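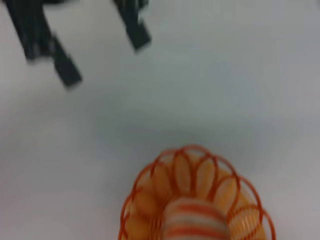 Mandmont Robotics Club: Frequently Asked Questions

Last updated Feb 2, 2019

Who can join?

Any student enrolled at Mandmont, in any grade. You do not need to have programmed before or own any equipment. Middle school students can join the Saturday group with a signed form from a parent or guardian.

When and where do you meet?

Tuesdays after the last class and Saturday mornings, both in Room 102. The Saturday session is longer and is when most of the arm work gets done. If the building is closed for weather, the club is canceled too.

How much does it cost?

The fee is $36 for the year. It covers parts and the bus to the competition. If the fee is a problem, talk to Ms. Borkowska and it will be waived. You don't need to fill anything out.

What do students work on?

This year the club has one main project, the pick-and-place task for the Pindier Student Challenge. Teams program an arm to pick items off a table and put them in a basket, or take them out of the basket and set them down where the judges ask. New members start with short exercises on moving the arm to a point and opening and closing the gripper.

What is the Pindier Student Challenge?

It is a one-day event for school teams, held in October. Each team gets 2 runs on the table. A run is scored out of 100 points, and the better run counts. Points come off for dropped items, for pushing the basket out of place and for any contact between the fingers and the tabletop.

Do we know the items ahead of time?

No. The item list is handed out on the morning of the event. At practice we change the items often so that teams don't write code for only one shape. Students may bring small household things from home to try, as long as they are not glass and not heavier than a full water bottle.

Why is the wire basket harder than the plastic bin?

There are gaps in the sides, so the camera sees whatever is inside through the wire, and some programs have trouble telling where the basket ends and the contents begin. The color matters as well. When the basket and the things in it are both orange or yellow, a program that looks only at color will usually pick the wrong edge. Most teams end up using shape together with color.

Why are so many of the wrist camera pictures blurry?

The camera is mounted on the arm and moves with it. A picture taken during a move will be smeared. If your program needs a sharp view, stop the arm, wait a moment and then take the picture. We keep the blurred ones in the practice set and ask students to label them too.

Do I need to know how to code?

No. Beginners use the block editor for the first few weeks. After that we move to Python. Szymon Zawadzka runs a beginner table on Tuesdays and will go over anything you missed.

Can students use the arm without an adult in the room?

No. An adult has to be present whenever the arm has power. Hair is tied back, sleeves are pushed up, and hands stay off the table while a program is running. The person holding the stop button does nothing else during a run.

What happens if I break something?

Tell whoever is supervising. Fingertips wear out and cables get pulled loose. You will not be charged for it, but you will probably be asked to help with the repair.

Can I take my code home?

Yes. Every team has a folder on the Zovby drive and members can open it from any computer. Save under a new name if you change something outside of club time, and leave a note saying what you changed.

How are teams chosen?

Students sign up in pairs or threes. If you don't have a partner, put your name on the sheet by the door and Ms. Borkowska will match you with someone on a similar schedule.

Do I have to compete?

No. Several members come only to build and program. They still get time on the arm, though competing teams have first choice of slots in the month before the event.

Who do I contact?

Renata Borkowska, club advisor. Leave a message at the front office or stop by Room 102 during lunch.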